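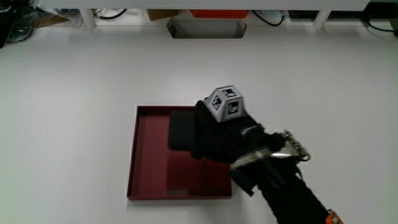 A catch-all tray for a plain white desk

If you're anything like me, your desk starts the week bare and by the end of it you're lifting papers to find your keys. I tried drawers, I tried jars, I even tried a very handsome box with a lid (never again, I forgot what was in it by November). What finally worked was one shallow tray with a raised edge, and a few small habits to go with it.

Choosing the tray

Go for something low enough that you can see everything in it at a glance. Dark red is lovely on a white tabletop, because your eye goes straight to it, and a glossy finish wipes clean with a damp cloth. I found my own tray in a little shop in Nollville and have since bought 2 more as gifts!

Finding its spot

Set it down near the front of the desk, a bit to the left if you're right-handed, so your writing space stays free. If your table has a cutout for cables, keep the tray well clear of it, or small things will go over the side and straight down the hole. 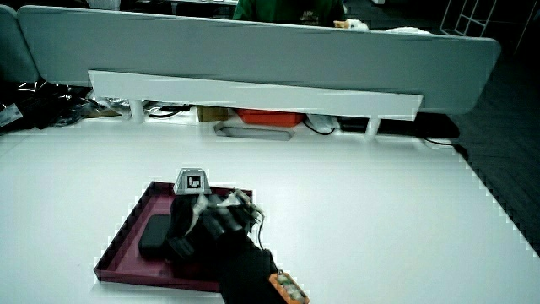 What goes in

Stick to things you pick up every day. A phone or a power bank should lie flat, never propped against the rim, and you want enough room to get your fingers around it without knocking everything else. My limit is 6 items, and I do stick to it, mostly.

Cables stay out. They tangle, they creep over the edge, and before you know it the whole tray comes along when you pull on one. Coil them and give them a box of their own at the back of the table.

Emptying it

Once a day, take everything out, put back what belongs, and find a proper home for the rest. It takes me 3 minutes, a little longer if I've been to the post office and come home with a pocketful of receipts.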